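Plornia Counter: simulated kitchen manipulation set
Data card and usage notes

Plornia Counter is a set of simulated tabletop episodes for testing how a grasp policy behaves when target objects lie close together. It was built to evaluate Kiltatex, our re-ranking step for grasp candidates, and is released with the Björklund baseline so that results can be compared on the same layouts.

Contents

348 episodes, each up to 300 control steps. Layouts are drawn from 3 kitchen models. Objects include fruit, cutlery, an egg and toys, placed at random on the counter and allowed to settle before step 0. Some placements settle badly – we kept these and marked them with the flag unsettled.

Every episode is rendered from 2 viewpoints. Colour, depth and joint state are stored per step. 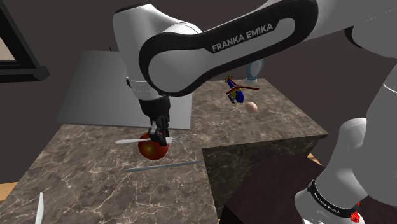
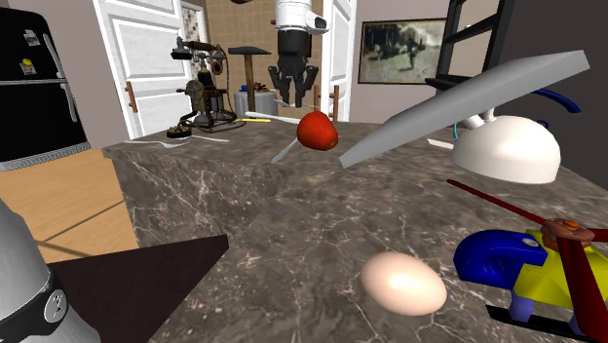

Figure 1. Rendered views of a marble counter layout with arm, gripper, red fruit, cutlery and toy helicopter.

Method

Kiltatex takes the candidate list from the baseline and lowers the score of any grasp whose closing volume overlaps a second object. Thin items are the hard case. A fork above a piece of fruit takes up few depth pixels, and the baseline often treats both as one body. The re-ranker uses the instance masks instead of raw depth, so it needs the masks folder at run time.

Known issues

Mask labels for cutlery are occasionally swapped between neighbouring pieces.
Textures are fixed within a kitchen model. Do not use the set to test robustness to colour or lighting.
Contact forces are logged but have not been calibrated against hardware.

Splits

Use the lists in splits/pillbridge. The older random split leaks layouts between train and test and is kept only to reproduce earlier results.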